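Bronex translucent tote, wide version – long-term review
Aurelio Villanueva
2025-11-21

The wide Bronex tote has been in use in our packing room since July, where it collects used packaging between the benches and the baler. I bought five of them to replace a set of older Flakard crates whose corners had begun to split. This review covers the open version without a lid. Bronex sells a lid separately and I have not tried it.

Construction

The body is a single moulding in a translucent blue-grey plastic. The walls taper towards the base, so empty totes nest inside one another, and a nested stack takes up little more floor than one tote. The taper costs some volume at the bottom. A carton that measures correctly against the opening may still stop short of the base, and anyone ordering for a fixed carton size should work from the base dimensions on the data sheet and ignore the headline figures.

The rim is the best part of the design. It is thick, smooth and continuous, with rounded corners and no sharp mould line on the underside. The Flakard crates had a thin folded lip which dug into the fingers once the load went above a few kilos. On the Bronex the hand can go anywhere along the edge. There are no cut-out handles on this version, and I have not missed them.

Stiffness is adequate. With a full load the long walls bow outwards slightly when the tote is lifted by its short ends, and return to shape when it is set down. Lifting by the long sides produces more movement and I would not recommend it for anything dense.

Capacity in practice

Most of what goes into ours is flat-sided cardboard with a smaller amount of moulded plastic insert. These two materials do not pack well together. Boxes fill the base efficiently, but a shaped insert has to sit on top of them, and from that point the remaining depth is used badly. Flattening the cartons first makes a large difference. We do this at the end of the shift and not as the boxes come in, so for most of the day a tote carries far less material than it could.

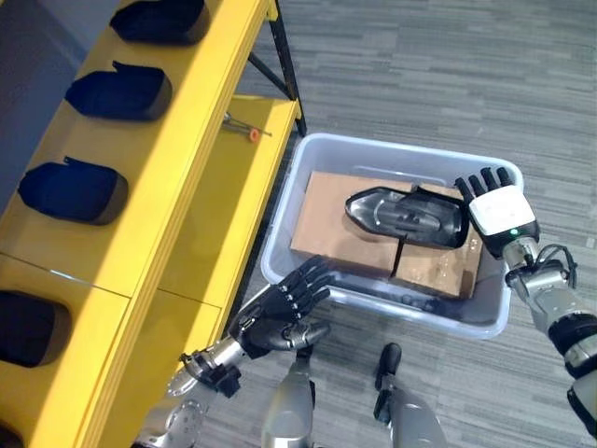

Two cartons in the base of the tote, with a black moulded tray across the top of them.

The see-through walls are of limited use. Cardboard can be told from black plastic through the side at close range, but a label cannot be read and small parts disappear. I would treat the translucency as a means of checking whether a tote is empty. For sorting, a coloured tag on the rim works better, and the rim is too thick for ordinary bulldog clips. The Tekleab spring tags fit it, with some force.

Floor behaviour

The base has no feet. On our smooth floor the tote slides with a light push when empty, and with a firm one when full. It does not mark the surface. The same property makes it drift when somebody throws a box in from a distance, and at the end of the day ours are seldom square to the shelving. A strip of rubber along each short edge of the base cures this but stops the totes nesting fully, so I removed it again after a week.

Cleaning

Parcel tape is the main problem. Loose ends stick to the inner walls and leave a residue that holds dust. Warm water and washing-up liquid remove it if it is dealt with within a few days. Older residue needs a citrus cleaner. The rounded internal corners wipe out in one pass, which was never true of the Flakards. Fine scratches have appeared on the base of all five and are only cosmetic.

Comparison

The nearest alternative is the Skadine open bin. It is stiffer and has proper handles, but the walls are close to vertical and it does not nest, which ruled it out for a room with one short run of shelving. It is also opaque. If the bins are to stay in one place and remain in use all day, the Skadine is the better product.

Faults

One tote arrived with a shallow dent in the rim, replaced without argument. Another has a white stress mark at one corner after a drop from bench height – it has not spread so far.

Verdict

A well-made, plain container for light and bulky material. Recommended for cardboard and packaging waste. Not recommended for metal parts, or for anything that must be identified without looking in from above.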